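Re: [list] Moving the poker night to Wirkedari for the off season

On September 11, 2022, the list member handling sign-ups wrote:

> Prikau has told us the back room is closed until March. I looked at
> running the weekly tournament online in the meantime. Wirkedari lets you
> set up a private club table, play money only, and it takes up to 119
> players. Nolura is the other choice but it wants a deposit from everyone.
> Does anyone have experience with either? Also, do we keep the league
> points going or start over?

I have used both, so I'll answer in order.

Wirkedari is fine for a group our size. The club owner sends out a code, people enter it once, and after that the table shows up in their lobby. Late registration can be turned off, which we should do. The one thing I don't like is the default blind schedule. It doubles every few minutes and turns the last hour into a coin flip. You can type in your own schedule, and I would use the one from the back room: 20 minute levels, starting stack of 3,000, no antes before the first break.

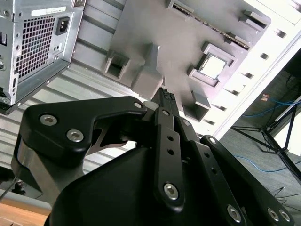

Open desktop case and black gripper

Nolura has the better software. Hand histories are easier to read and the clock is visible from every table. But I agree that the deposit rules it out. Half the league plays because it costs nothing, and I don't want to chase people about refunds if they drop out.

On points, I would keep them going but count the online games at half. Online is a different game. People play more hands, they call lighter with play money, and someone who has built up a lead in person shouldn't lose it over a winter of that. If the majority wants a fresh table instead, I can live with it - just decide before the first game.

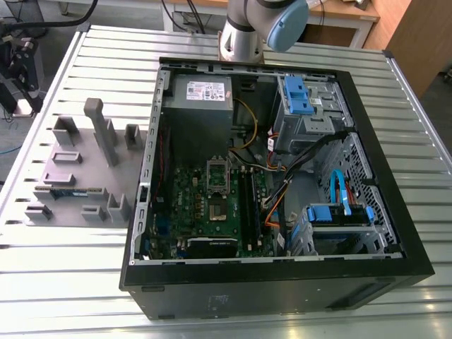
The other question is chat. Last time we tried this we left the table chat open and had players discussing hands that were still live. I would switch it off during play and let people talk at the breaks. Anyone who wants to go over a hand can post it here afterward, with stack sizes and position please.

What still needs settling:

1. Start time. The Grgić players are an hour behind us, so an early start is hard on them.

2. Disconnects. My vote is that a dropped player gets blinded out as usual, with no pauses and no restored chips. 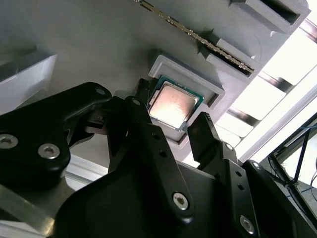 3. Final table. We could finish at 2 players and split the points, which would save time on the long nights. I'm not strongly for it.

Please reply to the list and not to me directly, so the answers stay in one thread. I can set up the club table once the start time is agreed.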